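Kategorie: Robotik | Programmierverfahren | Lernen durch Demonstration

Stand: Mai – Bearbeitung: Bushra Ansari, Jawad Lodhi

Vormachen (Robotik)

Als Vormachen, auch Programmieren durch Vormachen oder Lernen durch Demonstration, bezeichnet man Verfahren, bei denen ein Roboter eine Aufgabe anhand menschlicher Beispiele erlernt. Die Bewegung wird von einer Person ausgeführt und aufgezeichnet. Eine zeilenweise Programmierung der Bahn entfällt.

Verfahren

Beim kinästhetischen Vormachen fasst die Person den Roboterarm an und führt ihn durch die Bewegung. Die Gelenke sind dabei nachgiebig geschaltet, ihre Stellungen werden fortlaufend gespeichert. Das Verfahren eignet sich für einzelne Arme mit geringer Traglast. Bei zweiarmigen Aufgaben ist es mühsam, weil eine Person selten beide Arme zugleich sauber führen kann.

Bei der Fernsteuerung (Teleoperation) bewegt die Person ein Eingabegerät, etwa einen baugleichen kleineren Arm, einen Handregler oder eine Maus mit sechs Freiheitsgraden. Der Roboter folgt mit geringer Verzögerung. Kräfte am Greifer sind nur spürbar, wenn das Eingabegerät eine Rückmeldung besitzt.

Handgeführte Greifer kommen ohne Roboter aus. Die Person hält ein Werkzeug mit zwei Fingern, deren Form dem späteren Robotergreifer entspricht. Eine Kamera am Werkzeug nimmt Finger und Arbeitsfläche auf; die Lage im Raum wird aus den Bildern oder mit zusätzlichen Sensoren bestimmt. Solche Werkzeuge lassen sich leicht an wechselnde Orte mitnehmen.

Aufzeichnung

Eine einzelne Ausführung heißt Demonstration oder Episode. Sie enthält in der Regel Kamerabilder, die Lage des Greifers und dessen Öffnungsweite, jeweils mit Zeitstempel. Vor dem Training werden unvollständige Episoden aussortiert. Im Vorhaben Skaltuvau, geleitet von Ermelinda Guerreiro, wurden 4000 Episoden mit handgeführten Greifern aufgenommen, von denen 2872 in den Trainingssatz eingingen. Weitere 903 dienten der Prüfung, der Rest wurde verworfen – meist wegen verlorener Lagebestimmung.

Einfarbige oder schwach gemusterte Flächen erschweren die Lagebestimmung aus Bildern. Abhilfe schaffen Markierungen im Umfeld oder ein Beschleunigungssensor im Griff.

Werkzeuge

Die Finger handgeführter Greifer werden häufig im 3D-Druck gefertigt und über Schraubverbindungen befestigt, damit sie sich bei Verschleiß tauschen lassen. Die Bauform Kerna sieht parallele Finger mit flachen Innenseiten vor, die Bauform Viveson gekrümmte Finger für runde Gegenstände. Nach Aqeel Baloch sollte die Fingerform zwischen Aufnahme und späterem Einsatz nicht gewechselt werden.

Grenzen

Gelernte Abläufe übertragen sich nur eingeschränkt auf andere Beleuchtung, Tischhöhen oder Gegenstände. Auch Eigenheiten der vormachenden Person, zum Beispiel Zögern vor dem Zugreifen, gehen in das Verhalten ein. Bei Skaltuvau waren deshalb 22 Personen an den Aufnahmen beteiligt.

Siehe auch: Teleoperation, Nachahmungslernen, Parallelgreifer

Kontakt | © Kiani Techniklexikon | Nach oben

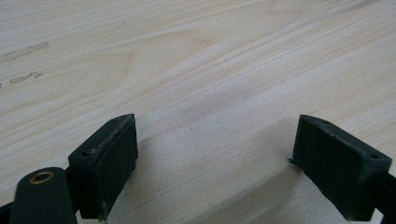

Zwei dunkelgrüne Greiffinger über einer hellen Holzfläche, aufgenommen mit der Kamera eines handgeführten Greifers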